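Koda cell: grip faults on soft goods traced to wrist camera exposure

The bag-handling cell at Tekska was taken out of automatic mode on Thursday after the gripper closed short of its target and the arm carried on with the lift move. 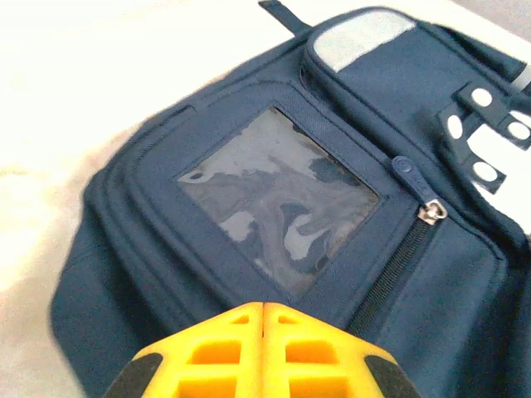
No one was inside the guarding and no parts were damaged. The arm finished its path with the fingers shut on nothing, and the cell logged the pick as good. A check of the log found 13 such entries in 376 attempts, all on dark fabric items.

Two separate faults are involved. First, the wrist camera sets its exposure for the whole view. Against a white work surface under the new lights, the surface saturates and the depth estimate near the fabric drifts, in the worst case by more than 4 mm. Second, the grip check compares finger position with a minimum width of 2 mm. That limit was carried over from the rigid parts program and had been disabled during setup in March - it was never switched back on.

Liv Sæther has restored the check and tied it to a protective stop. Exposure is now fixed, and the lights are dimmed until Candex delivers a matte gray mat. Begoña Bermúdez is reviewing the Zabala cell, which runs the same program.

Until both cells are signed off, run soft goods at reduced speed only, and do not clear a grip fault from the pendant without checking the fingers first. Report repeat faults with the log attached.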